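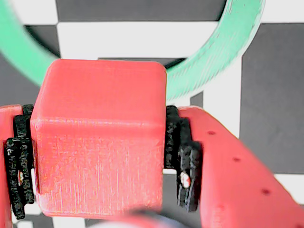 *Figure 1. The red cube, with faint layer lines on its faces.*

### Cube report, group 21

Shona Leckie, Tapio Hirvonen, Elli Ahonen
6/7/25

Our brief was to make a plain cube and write down everything that went wrong. We had expected the second part to be shorter.

The shape took Tapio one evening to draw, most of which went on choosing a name for the file. It is now called Bilix, and we regret it. The edges and corners are slightly rounded because Elli dropped the first version on her foot and had views about sharp ones.

**Surface.** The layer lines show, faintly, and there is a soft ridge across the front just below the top edge. Shona wanted to sand it off. Tapio wanted to call it a feature -- he won, mainly by hiding the sandpaper. Where the light catches the top face the red goes towards salmon, so matching it to a paint chart was hopeless. We gave up after 204 swatches.

**Sanding test.** A spare cube was rubbed down with 400 grit until Elli's programme finished. It came out smoother and a good deal duller, and one face was no longer square to the others. We left the final cube alone.

**Cost.** The plastic was left over from last year's bridge project, so we have put down nothing. Raili Mäkelä, who marks these, has asked us to put down something. See the revised sheet.

**Still to do**

- measure all six faces again, with the good calipers this time
- rename the file
- return the sandpaper to Oľga Šimek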